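The Refill Town

Kelto has one pharmacy. One. It closes at 6 and if you get there at five past you are looking at a dark window and a bell that doesn't work.

Rosalía Moya knows the window well. She has been picking up her father's pills there since he came home from the hospital in June, and she has a system now. Calendar on the fridge, blue marker for blood pressure, red for the heart stuff, green for the one he hates. Nine prescriptions. None of them run out in the same week.

"I used to think refills were a thing you did once a month," she says. We're in her car, going too fast. "It's a job. It's a job with bad parking."

The parking is bad. Four spots, one taken up by a dumpster.

What's going on in Kelto is going on in plenty of small towns. The second pharmacy, the one on Nevero Street, shut its doors two winters ago. The chain out by the highway cut its hours and then cut itself. So now everybody within 26 miles comes to Nghĩa Ninh, who bought the place from the man who trained him and who has not, by his own count, eaten lunch sitting down since.

Ninh is quick. Talks quick, walks quick, signs things while he's on the phone. Behind the counter it's drawers, a fax machine (yes, still), a stool with a coat on it. Phone rings. He lets it go. Rings again.

"That one's a doctor's office," he says. "You can tell." You can't tell. He's right, though.

On a regular morning he has 80 scripts waiting before he unlocks the door. Most of them are easy. Same person, same drug, same dose as last month. It's the others that eat the day. A plan that changed over the new year and won't say what it covers. A wholesaler out of stock until who knows. A man who swears he takes the small white one, and there are four small white ones.

So people wait. They wait in the two chairs and then along the greeting cards. They get to know each other. Somebody's knee, somebody's divorce. A woman in a fleece vest tells me she has read every card on the rack, including the sympathy ones, and that the sympathy ones are better writen.

Moya waits too, but she hates it, and last fall she started doing something about it. It began with her neighbor across the street, who can't drive anymore. Then the neighbor's sister. Then a couple up in Tapia, which is 20 minutes on a dry road and a good deal more on a wet one. She picks up for all of them now, two afternoons a week, in the same hatchback with the same cracked cup holder. They call it the Evuldale run because the last stop is the old Evuldale apartments, third floor, no elevator.

I rode along. Her rules are short. Bags stay stapled. Nothing gets left on a porch. If nobody answers, she calls, then she knocks louder, then she calls the daughter. She doesn't open anything and doesn't give advice, even when they ask, and they all ask.

"Mr. Third Floor wants to know if he can take it with grapefruit," she says on the stairs, breathing hard. "Every time. I tell him call Nghĩa. He says Nghĩa's busy. Well, yeah."

She gets gas money from some of them. One pays in tamales. It doesn't cover the brakes.

Could it be done better? Sure, probably. Ninh would like all of a patient's refills lined up on one day. Plenty of pharmacies do it already, it just takes somebody to sit down and call every doctor and get the dates moved, and he is the somebody. He's gotten 30 patients switched over so far. Rosalía's father is not one of them yet. She brings this up at the counter, in front of people. He writes it on his hand.

He'd also like a second pharmacist. The ad has been up since spring. Two people called. One wanted to know where Kelto was, and didnt call back once he'd been told.
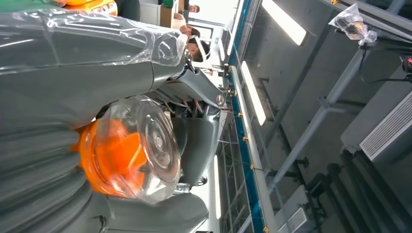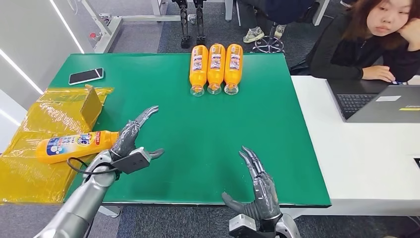 Orange bottles with clear caps, laid out in a row on a green mat (second photo).

By a quarter to six the line is down to three. Moya has her stack of white bags against her chest, chin on top to hold them. Ninh is looking for a pen. There's one behind his ear and the woman in the fleece vest points at it, and he says thank you and keeps looking.

The phone's going again. Moya backs out through the door with her hip. She has Tapia to do yet, and it's started raining.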